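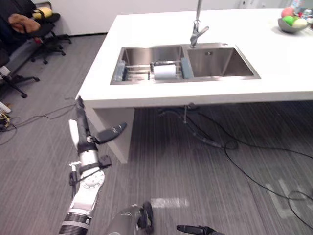 1/ Month two with the robot at Maltance. It works at the kitchen island, mostly on sink and dish rack jobs. My title went from kitchen attendant to "station lead." Same pay so far.

2/ Before, I washed up for 800 lunches a week and knew everyone who came by. Now I reset the station, log the runs and call Reijo when it stops.

3/ My back is better. The day is quieter — I'm not sure I like that part.

4/ Merja moved to the front desk in December. She was asked first, and she said yes. Tuulikki was asked too and said no, so she's still on mornings with me.

5/ Pay talks are next month. I'll post what they offer.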